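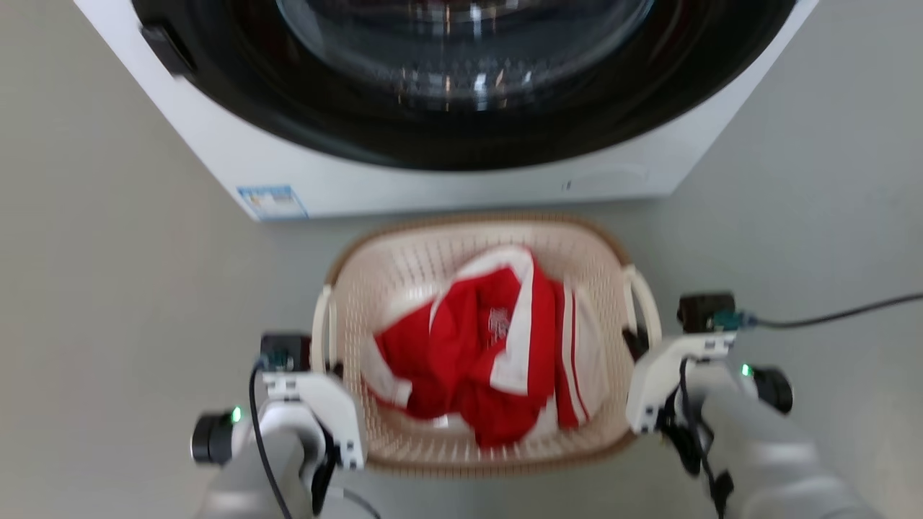 What does a school club need to run the Caldeira two-arm kit?
A bench or clear patch of floor, one laptop, one mains socket per arm, and an adult trained on the stop button. Everything else is in the crate.

Caldeira two-arm kit, club edition
Supplied by Tilholm

The club edition is the same hardware as the standard kit, packed for groups that have to put it away at the end of each session. It is sold to schools, colleges and after-hours clubs, and it is the kit used for the household class of the Drokthorpe student competition. Teams in that class work with ordinary domestic objects: a washing machine, a plastic basket with a handle on each side, clothing of mixed sizes. Lifting a basket by both handles at once is the usual first project. Both grippers must close before either arm rises, and the load shifts if one side leads.

In the crate
Two arms with parallel grippers
Two gripper sensor modules, with cables
One head camera and mast
Two power supplies
One wired stop button
Spare finger pads, 12
Cable ties and floor clips, bag of 50
Printed course notes

Setting up
Bolt both arms to the base plate before connecting power. Run the sensor cables down the outside of each arm and leave a loose loop at every joint. A cable pulled tight at the elbow will unplug itself at full reach. On a hard floor, clip any cable that crosses the working area.

The finger pads are consumable. Expect to change them after 200 grips on hard plastic, sooner if the pads are used dusty. Wipe with a damp cloth; solvents harden the surface.

Course notes
The notes cover one school year and assume no programming beyond simple loops. Students begin by moving the arms by hand and replaying the motion, then record two-handed tasks, then write their own checks -- for example, stopping the lift if one gripper reports no contact. Cloth is left until the final unit. A garment does not keep its shape between attempts, and a recorded motion that worked once will often miss on the next run.

Software
The Bekura control program is included and may be installed on any number of club machines. It logs joint positions and gripper force. Logs can be exported as plain text for marking.

Ordering
Part number 147. Schools may pay on invoice. Orders for the new school year should reach us before August. Replacement pads and cables are stocked separately.

Page revised 3 January 2026

Comments (3)

gluestick_tech
Do the floor clips hold on vinyl? Ours is quite smooth and the old ones lifted.

Tilholm support
They hold on clean vinyl. Degrease first and leave overnight before loading a cable.

northblock_robotics
Second year with this kit. The loose loop advice is right, we lost a connector at the elbow in the first month. Would like the pads sold in bigger packs.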